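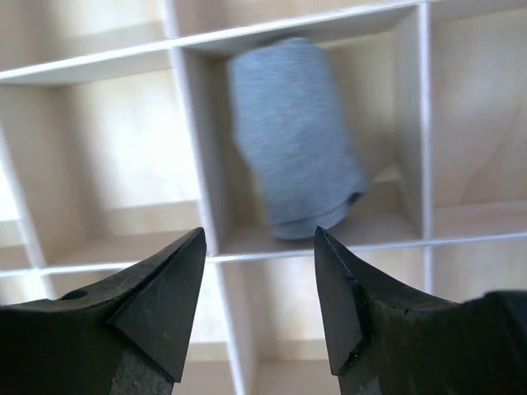 3 min read

Open day at Statden today, June 9, 2023. Going to post as I go, phone is at 40 percent so bear with me.

1/ For anyone new: Statden is the old bus depot behind the rail yard, now split up into small robotics shops. One day a year they open the doors. I got in line at 9:15 and was number 233. The guy at the gate was writing numbers on hands with a marker. Mine's already smeared.

2/ Coffee is free, parking is not. Left side of the lot floods, park on the right.

3/ First stop is Grudari because everyone said go there first before it fills up. It was already full. They do arms for sorting and putting away small soft stuff. Laundry services, hospital linen, that kind of work.

4/ The job today is rolled socks into cubbies. Sounds dull. There were people four deep watching it.

5/ Villads Egilsson is running the demo. Talks very fast, wears two lanyards. He says soft things are a pain because they change shape every time you squeeze them. A box is a box. A sock is a different sock each time.

6/ You get to see the wrist camera feed on a big screen next to the arm, so you're looking right over the two fingers as it works. Way better than watching from the side. I stood at the screen the whole time and hardly looked at the arm.

7/ The fingers are beat up! Pointy black tips, nicks and scratches all over, coating worn down on one of them. I liked that. Half the stuff at these shows looks like it came out of the box this morning.

8/ Gray knit one, standing on end in the middle cubby, leaning a bit. Every other cubby I could see on the screen was empty at that point. Lady beside me goes "well put it in straight then." Tough crowd

9/ Asked Villads if leaning counts as a pass. He said yes for the customer, no for him. They score it two ways. In the cubby is one score, upright is the other. He would not tell me the upright score lol

10/ He did tell me this arm has logged 2,781 placements since they moved into the building. The upright rule only came in partway, so the early ones don't have the second score.

11/ A kid asked if it can do matching pairs. Not yet. Maybe July. Kid was not impressed with July.

12/ Also asked why the shelf is so light colored. Answer was it's what they had, and dark fingers show up well against it on camera. OK then.

13/ Moving on, my feet hurt. Sulico is two doors down, they do the software side. Mostly laptops on a table and a guy with a whiteboard. Less of a crowd so you can really ask things. Got a good ten minutes on how they decide when the arm should give up and call a person.

14/ Short version: three bad tries and it stops. They used to let it try more and it just kept shoving the thing into the corner. I have been that robot

15/ Their sign says 288 jobs in the test set. I asked what a "job" is and got two different answers from two people standing next to eachother. They went off to argue about it, very politely.

16/ Nedeljković is upstairs, bigger arms, behind a fence, pallets. Loud. If you have little kids bring ear protection, they ran out of the loaner ones by 11. Didn't stay long. The stairs are narrow and there's one way up and the same way down, so go early or skip it.

17/ Lunch. Line for the sausage truck is worse than the line for the gate. Cash only after their reader died. Robots everywhere and I'm borrowing a five from my brother in law.

18/ Went back to Grudari for the 1:30 run cause I missed the start of the morning one. Smaller crowd, Villads had lost one lanyard. This time he let people hand over thier own socks. Mine were turned down, too long. He has a ruler for it and everything.

19/ Somebody asked price. He said they don't sell single arms, you talk to them about a whole line. So no, you can't get one for the dryer. I asked again at the end. Still no.

20/ Gate told me they printed 400 maps and were out before noon. Take a photo of the big one by the door, the room numbers make no sense. Room 6 is between 11 and 12.

21/ A few people asking: yes it's free, yes strollers OK on the ground floor, no dogs. Open till 5 today. Last Grudari demo is 4:00, get to the screen side and not the arm side.

22/ Phone at 6 percent. If anyone got video of the 1:30 run please send it to me, I want to see the long striped one again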